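Skurodik FAQ

What does Skurodik do?
It's my little grasp planner! Feed it camera views and it works out where the fingers should go, and how wide.

Does it cope with floppy things?
Mostly, yes. Paperbacks were a pain (I binned the old contact model over them), so now it expects a cover to bow when you pinch it.
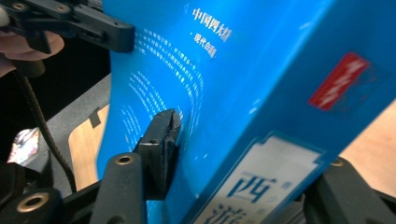

Can I use my own recordings?
Please do! Keep clips under 400 frames, or the loader sulks. Minoru Tsuji is fixing that for September.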